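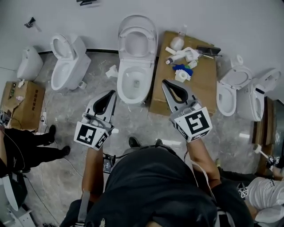 Figura 7.1. Inodoros blancos junto a la pared del fondo y una persona con camiseta negra que sostiene una pinza en cada mano.

Capítulo 7
La mostaza de mesa

Contenidos del capítulo
7.1 Las semillas
7.2 El origen del picor
7.3 Molienda y remojo
7.4 El vinagre y la sal
7.5 Maduración y envasado
Caso práctico: la mostaza en grano de Skodness
Actividades

Al terminar el capítulo, el alumno podrá distinguir las tres semillas de uso corriente, explicar por qué una mostaza pica más que otra, calcular una fórmula básica a partir de 1000 g de producto final y preparar una hoja de elaboración.

Términos clave: mirosinasa, sinigrina, sinalbina, isotiocianato, salvado, mucílago, maduración.

En el capítulo anterior se estudiaron las salsas de tomate, en las que el sabor depende sobre todo de la cocción. La mostaza se comporta de otra manera. La semilla entera y seca apenas huele, y quien la muerde nota primero un gusto algo amargo. El picor aparece unos instantes después, cuando la semilla ya está rota y en contacto con la humedad de la boca. Toda la elaboración industrial de la mostaza consiste en provocar esa reacción en el molino o en la cuba y detenerla o frenarla en el momento conveniente.

7.1 Las semillas

Se emplean tres especies. La mostaza blanca o amarilla (Sinapis alba) tiene la semilla más grande, de color pajizo, y da un picor suave que se percibe en la lengua. La mostaza parda (Brassica juncea) es más pequeña y produce un picor intenso que sube a la nariz. La mostaza negra (Brassica nigra) es parecida a la parda en sabor, pero sus vainas se abren con facilidad al madurar y la recolección mecánica resulta difícil, motivo por el que ha perdido terreno en el cultivo extensivo.

La piel de la semilla blanca contiene mucílago, una sustancia que retiene agua y espesa la pasta. Por eso muchas fórmulas de mostaza parda incluyen una parte de semilla blanca: ayuda a que el líquido no se separe en el tarro.

7.2 El origen del picor

La semilla guarda por separado una enzima, la mirosinasa, y unos compuestos llamados glucosinolatos. En la mostaza parda y en la negra predomina la sinigrina; en la blanca, la sinalbina. Al romper las células en presencia de agua, la enzima actúa sobre el glucosinolato y se forman isotiocianatos, que son los responsables del picor. El procedente de la sinigrina es volátil. El de la sinalbina lo es muy poco.

La temperatura del agua importa mucho. Con agua fría la reacción avanza bien. Si la harina de mostaza se escalda con agua a más de 80 °C, la enzima se inactiva en buena medida y la pasta queda amarga y sin fuerza. El vinagre también frena la enzima, aunque a cambio ayuda a conservar el picor ya formado. De ahí que el orden de los ingredientes cambie el resultado con una misma receta.

Caso práctico: la mostaza en grano de Skodness

Skodness es un obrador que vende mostaza en grano a tiendas de alimentación. En marzo, la responsable de producción, Maiara Damasceno, recibió varias quejas sobre un lote demasiado suave. La hoja de elaboración indicaba un remojo de 30 minutos en agua fría antes de añadir el vinagre. El operario de turno, Nivaldo Sampaio, había vertido el agua y el vinagre a la vez para ganar tiempo. Las semillas, la molienda y la sal eran las de siempre.

Lea de nuevo el apartado 7.2 y anote en el cuaderno qué paso modificó el operario y qué efecto cabe esperar sobre la mirosinasa. Redacte después una instrucción breve para la hoja de elaboración que evite el error. El caso se retoma en el apartado 7.4, con la tabla de acidez del lote.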